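[Fellenby Motors] Re: Winding temperature by resistance, is it worth the bother?

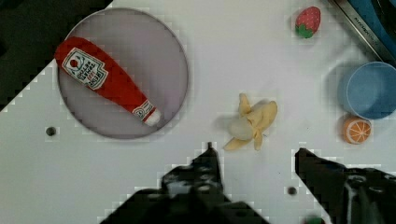
Plate and toy banana on the white table

Hi all,

I've been meaning to answer this one since Friday, and then the motor was on the bench anyway, so I went and did the whole heat run and you're getting the long version. Original message first, in pieces, with my bits underneath.

> I've got the old Lahtinen back together after the rewind and it runs
> beautifully at 400 V on no load, nice and quiet. Under load the frame gets
> hot enough that I can't hold my hand on it. I taped a thermocouple
> between two fins and it settles at 71 degrees. Everyone says frame
> temperature tells you nothing, but surely it tells you something?

It tells you something! It tells you how hot the fins are, and if you log it every few minutes it tells you very well when the machine has stopped heating up. That's the job I use mine for. When the frame reading moves less than a degree in half an hour, I call it steady and get ready to switch off.

What it doesn't give you is the copper. There's slot insulation, varnish, an air gap here and there and the whole back of the core between the winding and your thermocouple, and the drop across all that depends on the load, the fan, how well the varnish filled and how snugly the core sits in the frame. I've seen two motors with the same frame temperature and very different windings. And not being able to keep your hand on it is normal for a modern small motor under load, so please don't lose sleep over that part (and please don't keep testing it that way, either).

> I've read about working it out from the change in resistance but I can't
> see how an ohmmeter is going to be good enough. My multimeter reads the
> same thing whether the motor is hot or cold, near enough.

Your multimeter won't do it, you're right. You need four wires: two carrying the current in, and two separate ones picking up the voltage right at the terminals. With two wires you're measuring the leads and the clips as well, and on a winding of a couple of ohms the clips can move the answer by more than several degrees' worth of copper.

I use the Loleck bridge, the grey one that did the rounds of this list last winter. A bench supply with a current limit and two decent meters will do the same thing, just with more knobs. Keep the current small, a tenth of the rated current or less, or you'll be warming the winding with your own test. Put the voltage clips on the terminal stud itself, inside the current clips, and don't let them share a clip. I mention it only because I did precisely that for the better part of a year.

One more thing that catches people: the winding is a big inductor and the reading takes a while to settle after the current goes on. Watch the last digits creep, wait till they stop, then write it down. Discharge it before you pull the clips off, too. The kick is unpleasant.

> Do I need to measure each phase on its own? Mine's connected in star
> and I'd have to dig around to get at the star point.

No need. Pick two terminals and stick to them for the cold reading and the hot ones. You'll be measuring two phases in series, and since all you use is the ratio, it comes out the same. Delta is fine as well for the same reason. I do take all three pairs cold, just to see that they agree. On a fresh rewind that's a lovely quick check for a dodgy joint.

Now the fun part. Here's the actual run on mine, same frame size as yours, also star.

Cold reading, after the motor had stood in the shed overnight with the door shut: 2046 milliohms between U and V, winding at 20 degrees. Please take this one slowly. Everything afterwards hangs on it, and a two degree mistake in the cold temperature goes straight through to the answer and gets a bit bigger on the way. I push a thermometer into the terminal box with a rag over it and leave it for an hour. If the motor was running yesterday afternoon it may not be cold this morning, whatever the outside feels like.

Then full load at 400 V until the frame settled, which took a bit under four hours. Switched off, brake on the load, isolator locked off, links off, clips on, and the first settled reading came 46 seconds after the switch. It was 2700 milliohms.

The sum for copper is:

 hot temp = (hot R / cold R) x (234.5 + cold temp) - 234.5

so that's 2700 over 2046, times 254.5, less 234.5, and it gives 101 degrees. The 234.5 is just the number that makes copper's resistance behave as a straight line. Some people use 235 and the difference is nothing to worry about. If you have an aluminium winding it's 225.

But hang on – that's the winding at 46 seconds, and it starts cooling the instant you switch off. The copper is hotter than the iron around it, so it dumps heat into the teeth quickly at first and then slows right down. For a motor this size the usual rule is that a reading inside 30 seconds can be taken as it stands. I missed that, so it has to be traced back.

It's easy and I really enjoy doing it. Keep reading every 20 or 30 seconds for several minutes, plot resistance against time, and run the curve back to zero. Use log paper for the resistance if you have it, as the early part comes out much closer to straight. I let Zuvus do the plotting these days, but a pencil is every bit as good, and you notice a bad point sooner. Mine went back to 2753 milliohms at switch-off, and putting that in the sum gives 108 degrees.

So 108 in the copper, and my fins were at 69. That's the bit I wanted to show you!

> If I do get a number, what do I compare it with? The rewinder says the
> insulation is class F, so is it 155 I should be looking at?

Compare the rise, and leave the 155 alone. The rise is the hot winding temperature less the temperature of the air going into the fan, taken at the end of the run. The shed had crept up to 24 by then, so my rise is 108 less 24, or 84 degrees.

The allowed rise by this method is 105 for class F and 80 for class B, both on the basis of air no hotter than 40. You'll notice that 40 and 105 don't add up to 155. The missing ten is there for the hot spot, as resistance gives you the average of the whole winding, and somewhere in the middle of a slot or in the end turns there'll be a spot that's warmer than average.

Lots of motors are insulated to F and designed to run at a B rise, which gives them a long and comfortable life. Mine's F insulation and it's four degrees over a B rise, well inside F. I'd be happy to leave it there. I'm going to have a look at the fan cowl all the same, as it's had a knock at some stage and sits closer to the blades on one side. I'd love to see those four degrees come back with half an hour's panel beating.

> Last question, is there any way to do it without the mad dash at the end?

Practise it cold. Seriously, go through the whole thing twice with the motor off and a watch running. Have the spanner already on the bench, have the clips laid out in order, and bring a pair of fixed test leads out of the terminal box if you can do it safely (mine are on a proper isolator with its own contacts, and the bridge can't be connected while the supply is). The slowest part for me was stopping the rotor. You can't get a steady reading while it's still turning, and a big flywheel on the load will cost you minutes.

Whatever you do, don't shave seconds off the isolating. The curve will trace back quite happily from a first reading at a minute or more, so long as you have enough points after it. Prove it dead, then clip on.

The bridge is free from the end of June if you'd like it. It needs new batteries and one of the current clips has a weak spring. I can bring it down to the Fellenby meet along with my plot, and if you've done your cold readings by then, all three pairs, I'd be very keen to see how well they agree.

Cheers,
(the one with the bent fan cowl)

--
Fellenby Motors list – old machines, test gear, rewinds
Please trim your quotes when replying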